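Regras para ensaiar antes de ligar o braço

Os acidentes com manipuladores em cozinhas e armazéns raramente começam no momento do contacto. Começam semanas antes, num ensaio virtual mal documentado, cujos resultados foram transpostos para a máquina real sem que alguém registasse as condições em que tinham sido obtidos. O guia de boas práticas da Govora, revisto em junho, trata dessa fase e ocupa 41 páginas.

O documento aplica-se a braços articulados com garra que trabalham sobre mesas, em ambientes domésticos simulados. A primeira exigência é a rastreabilidade da cena. Cada ensaio deve guardar a posição inicial dos objetos, a geometria do mobiliário, a iluminação e a versão do modelo do robô. Uma cena alterada recebe novo identificador, mesmo que a alteração se limite à cor de uma parede.

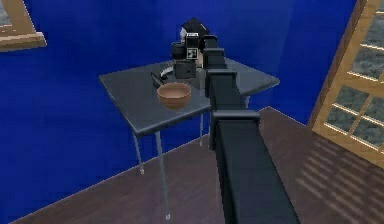 Ambiente simulado: braço articulado sobre uma mesa com taça e frigideira. O marcador quadrado está montado na face frontal da garra.

A segunda exigência diz respeito aos marcadores fiduciais. O guia pede que o marcador virtual reproduza as dimensões, a margem branca e a posição de montagem do marcador físico. Um desvio de montagem introduzido no modelo propaga-se à estimativa de pose e contamina todas as medições seguintes. A oficina de Dorngate, que aplicou a versão anterior do texto, repetiu 1367 ensaios por ter usado um marcador sem margem.

O capítulo sobre distâncias é o mais discutido. Define um volume de exclusão em torno de cada objeto que não seja alvo da tarefa e obriga a registar qualquer intrusão, com ou sem contacto. A Brzozowska, fabricante de garras, contestou o critério por considerar que penaliza trajetórias aceitáveis em mesas pequenas. A redação final manteve o registo obrigatório e deixou a classificação da intrusão ao responsável pelo ensaio, que deve fundamentá-la por escrito.

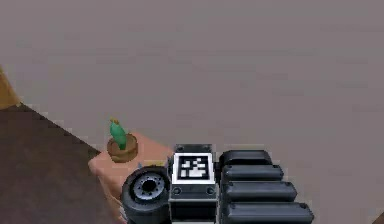 Garra com marcador de margem branca, vista de cima e de trás. Sobre a mesa, um cato em vaso.

Os objetos frágeis ou instáveis têm anexo próprio. Para vasos com planta, o volume de exclusão calcula-se a partir da parte mais larga do conjunto e inclui a altura total. Objetos inclinados são modelados com a inclinação que apresentam, sem correção para a vertical.

Quanto às câmaras, o guia admite vistas em que o próprio braço oculta parte da superfície de trabalho, desde que a zona oculta fique delimitada no relatório. Nenhuma conclusão sobre ausência de contacto pode assentar apenas numa vista obstruída.

A passagem à máquina real exige 1800 ensaios válidos por tarefa. Na Skundevero, o primeiro lote ficou em 1794 e a autorização foi recusada; os seis em falta foram executados com a configuração original. Os registos conservam-se enquanto o braço estiver em serviço, incluindo os dos ensaios rejeitados.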